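3.2 Hand-held demonstration kit and packing task

The second product under review was the Grevent two-handed demonstration kit, supplied to the Wernum laboratory under the standard evaluation terms set out in Section 2. The kit consists of a pair of hand-held grippers, the cabling needed to connect them to a recording computer, a calibration plate and a licence for the supplier's recording software. It is sold to groups that wish to collect demonstrations of manual work without driving a robot arm by remote control. The operator holds one gripper in each hand and carries out the task directly, and the opening of the fingers and the motion of each gripper are logged for later use in training.

The evaluation was concerned with three matters: the time a new operator needs before producing usable recordings, the share of recordings that survive checking, and the physical demands of the kit over a full working session. The accuracy of the motion tracking was treated separately and is reported in Section 4. We did not assess the supplier's cloud storage service, which was offered with the kit but falls outside the data protection arrangements of the laboratory.

Installation was carried out by Vinzenz Berchtold with the written guide alone. The guide is clear on the mounting of the grippers and the order in which the cables are to be connected, but it says little about where the operator should stand in relation to the work surface. The first arrangement placed the cables in front of the operator, where they were dragged across the objects whenever the hands crossed. They were moved to the outer side of each hand before any recordings were counted, and this arrangement was kept for the remainder of the study. We suggest that the supplier add a short page on cable routing to the guide.

The task chosen for the main series was the packing of mixed retail food items into an open box. It was selected for two reasons. Packaged foods differ widely in stiffness and outline, so that a grip suited to one item may fail with the next, and the work is close to that done by hand in small order-picking rooms. The items were bought from ordinary shops and used in their original packaging. Figure 3 shows the arrangement of the work surface, with both grippers held over the board.
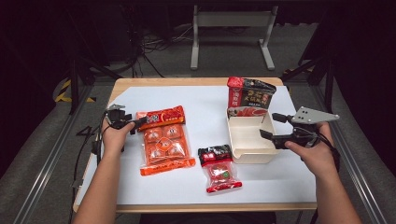
Figure 3. Two-handed packing task with the hand-held grippers. Food packages and the open cream-coloured box are placed on a white board laid over the table.

Each recording began with the operator's hands clear of the items and ended when the hands had been withdrawn after the last placement. Operators were told which items to pack but were free to choose the order and the hand used for each. A white board was laid over the table for the whole series in order to give a plain background and a surface of even height. The position of the box was varied between blocks of recordings, as were the starting positions of the items. Operators were asked to leave any dropped item where it fell and to end the recording at that point. Such recordings were kept in a separate folder and are not included in the totals below.

The main series produced 2,445 recordings. Each was checked by one member of staff against a written list of faults, which covered missing gripper data, loss of tracking, early or late stopping, and departure from the instructions. Where the checker was unsure, the recording was passed to Teodoro Abella for a final decision. A total of 749 recordings were rejected. The proportion is higher than we had expected from a commercial kit, and it was not spread evenly over the series. Rejections were most common in the first block completed by each operator and became less frequent once the operator had learned to keep the wrists within the tracked volume.

Loss of tracking was the most frequent fault. It occurred chiefly when an operator turned one gripper sharply inward to reach an item lying close to the box wall. The recording software does mark these losses, but the mark is written to a log file and is not shown to the operator during the work. An audible warning would have allowed the operator to stop and begin again at once, and would have saved a good deal of checking time. The supplier has told us that a warning of this kind is planned for the December release. We have not seen it and make no claim for it here.

Faults in the gripper data itself were rare. On 2 occasions the reading from one gripper froze while the other continued as normal, and in both cases the fault was cleared by restarting the software. The cause was not established. A laboratory that intends to run long unattended checks should be aware that a frozen reading is not reported as an error, since the last value is simply repeated until the recording is closed.

Operators gave mixed opinions of the handling. The grip was described as comfortable, and the force needed to close the fingers was considered reasonable for short periods. Flexible packages proved harder to lift than expected. The fingers close along a narrow line, and an item with a soft middle tends to fold around them and swing. Most operators came to lift such packages by a sealed edge, or to steady them with the second gripper while the first took hold. This behaviour is useful in a training set – it shows how the two hands share a load – but it also lengthens the recording and was not consistent between operators. Anyone comparing our timings with those from a single-handed kit should take this into account.

Fatigue was recorded by means of a short form completed at the end of each session. The form asked for separate scores for the fingers, wrist, forearm and shoulder. Wrist scores rose most over the session, particularly among operators with smaller hands. The handle is supplied in one size only. Sessions were limited to 135 minutes including breaks, and on the basis of the forms we would not recommend a longer period. The Dultness kit described in Section 3.1 was scored more favourably on this point, although its fingers open less widely and it could not be used with the larger packages.

The cost of the kit must be considered together with the labour of checking. The purchase price is lower than that of the remote-controlled system from Evangelista, which remains the reference system in this study, and the kit needs far less floor space and training. Against this, every recording had to be reviewed by a person before it could be used, whereas the reference system rejects most faulty recordings without assistance. A laboratory with trained checking staff may find the balance acceptable. A smaller group working without such support would need to set aside time for the task from the outset, and should include it in any funding request.

In its present form the kit is suitable for collecting demonstrations of table-top work with small and medium packages, provided that the cables are routed with care and that operators are given a practice block which is later discarded. We would not recommend it for work that requires frequent reaching around fixed walls or deep containers. The comparison with the reference system on the same packing task is given in Section 3.3.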